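Minutes — Kirnholm Food Co-op, stock and storage meeting, 18th October

**Present:** Violeta Maldonado (chair), Salamatu Akinola, Hipólito Huenchumán, Soledad Medina (minutes)
**Apologies:** Caoimhe Mac Carthaigh

**1. Previous minutes**
Accepted with one correction: the May flour order was 600 kg.

**2. Cool room**
Compressor serviced by Nic Aodha. Invoice received for $1755, within the quoted price. The door seal was not part of the job and still needs replacing. HH to get a price.

**3. Dry goods**
Stock on hand valued at $3853. SA noted that lentils and rolled oats are over-ordered — the standing order with Mitulel is to be halved until the new year. Labelling of decanted tubs remains inconsistent. Agreed that each label carries the product, batch and date opened.

**4. Packaging and consumables**
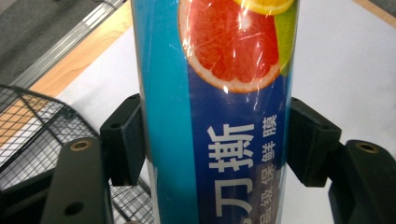
Spending on consumables is about $2035 for the year to date, against no set budget line. SM asked that food wrap be recorded separately from bags and tubs. The shelf list will identify items by pack colour as well as name, so cling film goes down as the blue box with the grapefruit on it. Hollirine has offered a carton rate; VM to compare it with the current supplier.

**5. Actions**
- HH: door seal price
- SA: amend Mitulel order
- VM: carton rate comparison
- SM: revised shelf list

Meeting closed 7:40 pm.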